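Junk drawer

A junk drawer is a drawer, nearly always in a kitchen, set aside for household items that have no assigned place elsewhere. It is found in homes of every size and income, including homes whose owners deny having one, where it is usually called the utility drawer. Related forms include the junk box, the hall table bowl, and, in advanced cases, the spare room.

Name and definition

The term is in general use in the United States. Regional and family variants include "the everything drawer," "the string drawer," and "that drawer," the last spoken with a tilt of the head. Writers on housekeeping disagree over how mixed the contents must be before the name applies. Oľga Vlček, whose book The Unsorted House is still the one most often quoted on the matter, held that a drawer of batteries is a battery drawer until the first rubber band goes in, after which it cannot be recovered. Others set the bar higher and ask for at least one key that opens nothing in the building.

Origins

Kitchens before the twentieth century tended to have few drawers, and small objects collected in jars, on nails, or in the pockets of aprons. Built-in cabinets brought a surplus of drawers, and the surplus was quickly used up. An early printed plan showing a drawer marked "sundries" comes from the Lowther company, a cabinet maker in Jodport, whose catalog placed it to the left of the stove. Later editions moved it to the right and gave no explanation. The firm closed, but its sundries drawer, with a lip too shallow to stop a pencil from rolling over the back, is still complained about by owners of older Jodport houses.

Contents

Typical contents include tape, dead pens, takeout menus, birthday candles, twine, picture hooks, a tape measure, and the instruction booklet for an appliance that has since been replaced. Charging cords now take up much of the space once held by matchbooks. Glue is kept in nearly all junk drawers and is nearly always bought again, the existing tube being either sealed shut or at the bottom.

Vlček sorted contents into 4 classes: things in use, things awaiting use, things awaiting a decision, and things nobody in the house will admit to. She considered the third class the largest and the fourth the most interesting. Her inventory of a single drawer in Aso ran to 725 items, of which 40 were twist ties. The drawer's owner is recorded as having asked for all of them back.

Organization

Efforts to bring order to the junk drawer support a modest industry. The usual product is a divided tray, sold in several sizes, none of which is the size of the drawer. Bririk, a maker of household storage, sold a tray with sliding walls for several years; owners reported that the walls slid well, mainly when the drawer was being opened. A second school favors lidded clear boxes, on the theory that people will use what they can see. Critics answer that people can also see the treadmill. 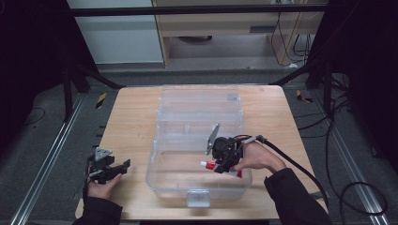

Matúš Šimek replied in a letter to a home magazine that he had tried trays, boxes, and labels in turn, and that each had worked until he needed a screwdriver in a hurry. He added that his junk drawer had been tidy for the whole of one October, during which he could find nothing, and that he went back to stirring it with a wooden spoon.

Behavior

Searching a junk drawer follows a fairly fixed pattern. The searcher looks at the top layer, moves it to the left, moves it back, and asks someone in another room where the scissors are. Drawers that will not open are generally jammed by a whisk or spatula, though how kitchen tools get in is disputed, given that their own drawer is directly above. The approved remedy is a ruler pushed through the gap. The ruler is kept in the junk drawer.

Moving house

Professional packers commonly leave the junk drawer until last and empty it into one carton. The carton is marked "kitchen, misc." and may remain sealed for 3 years or more, by which time the new house has a junk drawer of its own.

See also: Attic; Coat closet; Lost sock; Tupperware lid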